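Unit 4: Reading a Limited-Overs Scorecard

Purpose of the unit

Students should be able to read a completed scorecard, calculate the run rate of each side, and write a short match report from the figures alone. Knowledge of the fielding positions (Unit 3) is assumed.

4.1 Run rate

The run rate is the number of runs scored divided by the number of overs faced. A side that makes 252 in 50 overs has scored at 5.04 an over. If a side is bowled out early, competition tables use the full allotment of overs in the calculation.

4.2 Strike rate

A batter's strike rate is runs per hundred balls. It should be read together with the position in the order and the state of the innings. Students often overrate a quick 20 at the end of a match already decided.

4.3 Worked exercise

Use the Britano v. Grikau scorecard in the course packet.

1. Find the run rate of each side at the halfway point.
2. Identify the partnership that added the most runs.
3. State the required rate when Grikau lost its second wicket. 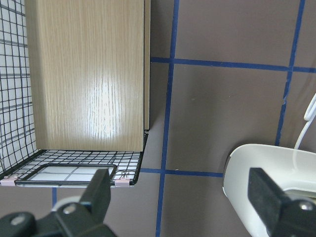

4.4 Written assignment

Submit a match report of no more than 200 words. The result must appear in the first sentence. Reports are due at the start of the April review session and count toward the practical grade. Late work is accepted only with the instructor's written approval.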